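Putting a pullover top on a hanger without stretching the neck
Coltura Community Help - Laundry and Closet Care
Viewed 1278 times

Marum_Member
Please advise on the correct way to place a top on a hanger. The necklines of several garments have lost their shape.

Avville Desk
Members are advised to insert the hanger from the bottom hem - never through the collar. Lay the garment flat first.

talavera13
I just fold mine.

Coltura Moderator
The guidance above is correct. Hold one upper corner while the hanger goes in.
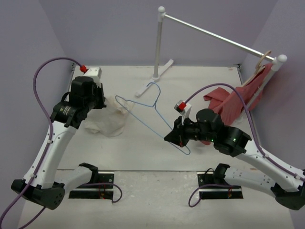
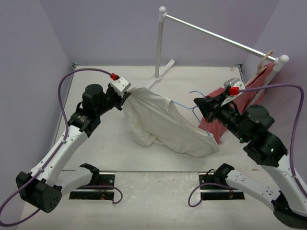
Second picture: off-white garment with the light blue hanger partly inserted.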